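Vututow Community Help > Simulation > Two-arm setups

Right arm goes through the table after scene reset, joint limit error, then everything stops

Posted by tgodoy_sim

Hello all. I am sorry if this was asked before, I searched in the forum for two evenings and found only threads for the older version.

I have a simulated kitchen table with two arms and a five-finger hand on each. The task is simple to say: take an object from the table and place it where it should go, for example the aubergine, the bowl or the fruit. The left hand is behaving well. The problem is with the right one.

In the first 400 episodes I had no trouble. After this, the right arm sometimes starts the episode with a very strong jerk. The fingers sink into the table top, the contact force goes to a value which makes no sense, and then I receive "joint limit exceeded, arm 2" and the whole run is stopped. From 3,830 episodes in the last batch, 562 ended like this. On a real robot I think it would break a finger or worse, and we want to move this policy to real hardware in April, so I do not want to just hide the error.

What I tried already:

- Smaller time step. The jerk is smaller but it is still there.
- Softer contact. Then the objects sink also, so I put it back.
- Removing the dish rack. It changed nothing.
- Starting with the left arm disabled. Same error on the right.

I add two renders of the table from the head camera. They do not show the jerk, only how the work is arranged.
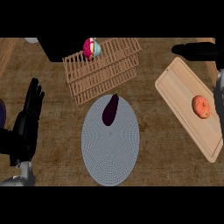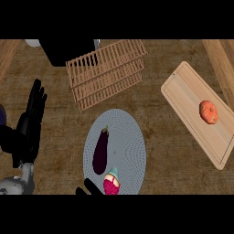 Renders: Tadeo Godoy, Millenitz test kitchen scene

In the first one the right hand is near the top corner of the cutting board. In the second you see only fingertips at the bottom, over the rim of the round mat. Both positions are allowed for my task, so I cannot simply forbid one of them.

My reset does this: it puts the objects in new places, then it writes the start position of both arms, then it lets the simulation run. The controller is the Clovow one with default values. Is there some order of these steps which I do wrong? Thank you for your patience with my English.

Posted by marrow_and_pip

Have you tried reinstalling? I had a lot of strange errors with arm 2 and they went away with a clean install. Also check your graphics driver.

Posted by Ghiță

I had nearly the same fault last year and it cost me three weeks, so I will write it slowly.

Your reset writes the joint positions, but I think it does not write the controller target. The controller still remembers the last target from the episode before. When the simulation starts again, the arm is in the new place and the target is in the old place, and the controller pulls with all the force it has. If the straight way between the two goes through the table, you get your contact force and after it the joint limit.

It would also explain why you see it on one side only. If the left arm finishes near its start position, the old target and the new one are almost equal and you notice nothing. The right arm in your pictures works in places which are far from each other, so its old target can be anywhere.

Please do it in this order:

1. Stop the controller of both arms.
2. Place the objects.
3. Write joint positions, and set joint velocities to zero. Many people forget the velocities.
4. Copy the joint positions into the controller target.
5. Run a few steps with the controller holding, and check the contacts between hand and table. If there is any, throw this reset away and make a new one.
6. Only now start the policy.

Before you change anything, print the target and the measured position of arm 2 in the first step of a bad episode. If they are equal, I am wrong and you have some other problem, maybe the gains.

For the real hardware: please do not trust the reset alone. Put a limit on how far the target can be from the measured position, in the driver and not in the policy, and let it stop the arm when the limit is passed. Keep the emergency stop in your hand in the first days. And I would not use the 562 bad episodes for training, also not the part before the stop.

Posted by tgodoy_sim

Ghiță, thank you very much. I printed the values as you said. In all the bad episodes I opened, the target was the last one from the episode before. I was looking at the table and the contacts all this time.

With the new order I ran 3,000 episodes in the night and had no joint limit error. Step 5 rejected a few resets where a finger started too low, so I will look at my start positions also. The limit in the driver is on the list for before April.

To marrow_and_pip, I did reinstall, sadly it was the same, but thank you.

Posted by lowtorque

Adding one thing for people who find this page later. If you reset from a saved state file, check if your version saves the controller targets in it. Mine did not, and I had the same jerk only when I loaded from file. I fixed it with step 4 from the answer of Ghiță, after the load.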